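The county gave us 4,000 dollars and until May to scare the kids of Polthorpe off energy drinks, and my boss wanted a comic book. I can draw hands, sort of, and Manon Caron can draw everything else, so guess who got to write it.

My first villain was Doctor Jitters. He had a cape and a van, and he gave out free cans behind the gym at Robles Middle School. Manon read all ten pages standing up at the copier, eating my crackers.

"He's kind of great," she said. "I'd take a can."

So out went the cape! I tried a swamp monster next, then a talking heart named Thumper who cried a lot, and then I called my aunt, Solange Chisholm, who taught health in Wakamport for most of my childhood and once made a whole class of eighth graders faint with a filmstrip.

"What did you drink at that age?" she asked.

"Prundell Gold," I said. "Two before first period."

"And what happened?"

I had to think. I'd thrown up on the bus — on Kyle's trombone case, if you want the whole story — and then I'd talked about otters until lunch.
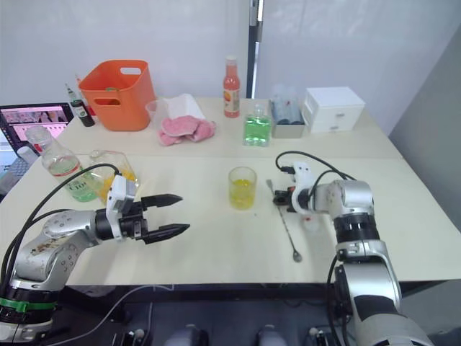

A small glass of something yellow, with a bar spoon on the table.

"Well, there's your comic," said Aunt Solange, and hung up, because her soup was boiling over.

I wrote it that night, trombone and all. Manon drew the bus at 4 in the morning and texted me one word, which was "otters," and a picture of the best otter I have ever seen.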